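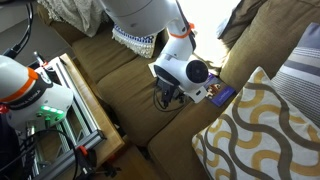
Couch station at our Villbridge site, with one arm reaching over the seat.

1/ Serkance services 1,625 furnished apartments in and near Villbridge. Over the past year we have introduced robot arms into one part of that work, the clearing of living room surfaces between tenants. This thread sets out what has changed for our room attendants and what has not yet been settled.

2/ The arms are in use at the Villbridge training apartment only. Staff in occupied buildings continue to work as before. We have received questions from employees at the Moline office about dates, and no date has been set for Moline.

3/ Clearing a couch is a small task that is repeated all day. Attendants bend over the seat, pick up what the last tenant left, and decide where each item belongs. Back and shoulder complaints from this kind of work were raised by staff in every safety meeting last year, and they were the first reason for the trial.

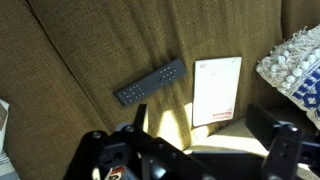 4/ Sorting rules had to be written down before the trial could begin. For years they were passed from one attendant to the next by word of mouth. A remote control left against the back cushion, with a white booklet standing next to it, goes through two separate rules: remotes stay with the apartment, while printed matter is looked at by a person before it is kept or recycled. Attendants wrote the first draft of these rules during paid hours.

5/ The draft ran to 15 pages. It has since been shortened, and copies are kept at each supply room in English, Spanish and Polish. Corrections may be handed to any shift lead.

6/ Two new duties have been created. The station attendant sets out the room, watches the arms and stops them when needed. The review attendant looks at any item the system cannot place. Both are open to current room attendants first, and both carry the higher hourly rate posted in March.
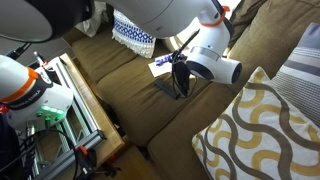
7/ Judgment calls remain with our employees. This was the strongest request from the floor and we agree with it. Small things on a seat are often hard to name from above, and a flat black one lying near a white card could be a comb or a slim remote. One belongs to the tenant and the other belongs to us. Review attendants make that decision and record it.

8/ On hours: no position has been removed as a result of the trial, and scheduled hours will stay at current levels through the end of the lease season. Some attendants have told us that they find station work slower and more tiring on the eyes than regular rounds. Station shifts are now split at midday for that reason.

9/ On pay records: items handled by the arms do not count toward or against any attendant's daily total. An error in the first month's reports has been corrected, and those affected have received back pay.

10/ The training program is run with Ziółkowski, our equipment partner. It covers safe distance, the stop control and basic cable checks. Almost 1,000 training hours have been completed to date, all of them paid.

11/ Employees who wish to observe a session may sign up with their shift lead. Sessions begin at 9:30 a.m. Closed-toe shoes are required, and lanyards must be taken off before entering the station area.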